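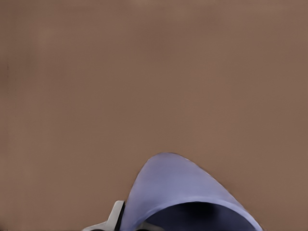

Questions people send us about limewash and clay paint, answered by Mirela Rocha. Last gone over 23rd March. I don't sell paint and I don't get free paint, which will be clear by the second answer.

## Is limewash really paint?

Sort of. Real limewash is slaked lime and water with some pigment in it. It soaks into plaster, brick or stone and hardens there. A lot of what gets sold as "limewash effect" is acrylic with a cloudy finish. It may look fine on your wall, but it won't behave like lime, and the price often pretends it does. Read the back of the can. If the first thing you see is acrylic binder, you are buying regular paint with good lighting in the brochure.

## Does clay paint clean the air?

I have yet to see anything that convinces me. Clay can take up a little moisture and let it go again, and a thick clay plaster does this better than a thin coat of paint. From there the leaflets jump to "purifies your home," and they lose me. If your bedroom is stuffy, open a window.

## Can I put it over my existing latex paint?

Limewash, no, unless you put a mineral primer down first. The lime needs something porous to grab. Clay paint is more forgiving, but on a shiny wall it still wants sanding and a primer with some grit in it. Several brands say "no prep needed" on the front and list four kinds of prep in the instructions. Believe the instructions.

## Which brand should I get?

I've used three over the years and paid for all of them.

- **Promholm** – decent clay paint, thick, covers in two coats. The sample pots are closer to the real color than most.
- **Tunden** – a real limewash, sold as a paste you thin yourself. Messy. I like the result.
- **Lolberg** – pretty cans. The "heritage mineral" line is acrylic as far as I can tell from the label, and when I wrote to ask I got back a discount code.

Other people swear by Lolberg and have nice walls. I'm only telling you what I'd buy again.

## How much will I need?

More than the can says. Coverage numbers assume a smooth, sealed wall and a person who doesn't spill. My front room is 40 square meters of old plaster and it drank 25% more than the label promised. Buy it all at once and mix the cans together in a big tub, or you'll see where one stopped and the next began.

## Why does my wall look patchy?

Because it's limewash. Soft shifts from lighter to darker are what it does, and if you want one flat color all over you want a different product.

There are bad patches too, though. Hard-edged dark spots usually mean damp behind the plaster, or filler that soaked up less than the wall around it. Give it a week before you panic. If a dark spot stays after that, check for a leak before you add another coat. No paint fixes a leak, whatever the man at the counter says.

## The color dried much lighter than it was in the can. Is it faulty?

Probably not. Limewash can go on looking like wet mud and dry several shades paler. Paint a board, not a corner of the wall, and move it around the room for a couple of days. Browns and dusty pinks are the worst for this. They look one way at breakfast and another under a lamp.

## Is it safe to use around kids?

Wet lime burns skin and eyes. "Natural" on the label doesn't change that. Wear goggles and gloves, long sleeves too, and keep children out of the room until it has dried. Clay paint is much milder, though I still wouldn't let anyone eat it.

## Can I wipe it clean?

Clay paint marks if you look at it wrong. A damp sponge leaves a ring. You can buy a sealer, and then you've covered your breathable wall with something that breathes less, so I'd ask why you paid extra in the first place. In a hallway or behind a stove I'd use ordinary washable paint.

## Do I need the special brush?

You need a wide, soft one that holds plenty. The Uchida block brush is good and costs more than it should. Alcides Nogueira, who plastered my kitchen, uses a cheap masonry brush he's had for 19 years, and his walls are better than mine.

## Does it stop mold?

Lime is alkaline and mold doesn't like that – this claim has something behind it. The effect fades as the lime cures, and a cold corner behind a wardrobe will go moldy anyway. Move the wardrobe out a bit.

## Should I pay someone to do it?

I was quoted 300 a room, materials not included, by a firm whose "certified limewash artist" turned out to have taken a course in August. Ask to see a wall they did at least two years ago. If they only have photos, keep looking, or do it yourself in a room you don't care about much and see how you get on.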